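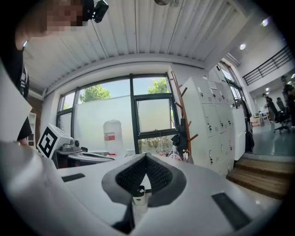 Machines still slow with household chores, Vokcombe test says

4 June 2018

The company Zevetti has published the first results of its chore test, which is running in Vokcombe from January. The question of the test is simple: can a machine do the small works of a home or a shop already today? The answer for now is "a few of them, and slowly".

In the test were 300 attempts with 4 chores: to put bottles on a shelf, to fold a towel, to hang a jacket and to wipe a table. The machine had 60 seconds for each attempt. With the bottles it finished nearly always in time. With the towel it finished rarely, and with the jacket it did not finish at all. 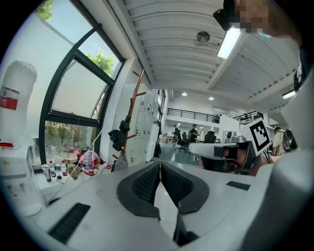 Tidying remains the most difficult subject, according to the report, as the things in a normal room have all different shapes and stand without order. A person puts in order a windowsill with small bottles in a loose row, one of them leaning, and something round and colorful next to them, and does not think about it. A machine must decide for each piece where to hold it and how strong. Soft things, like a black jacket on a wooden coat rack, are even harder, because their form changes with every touch.

Inditwood, which sells shelves for shops, says it will wait with buying such machines. The firm Szabo is more optimistic and wants to try one in its stock room for filling the lower shelves. Zevetti will repeat the test next January with the same chores.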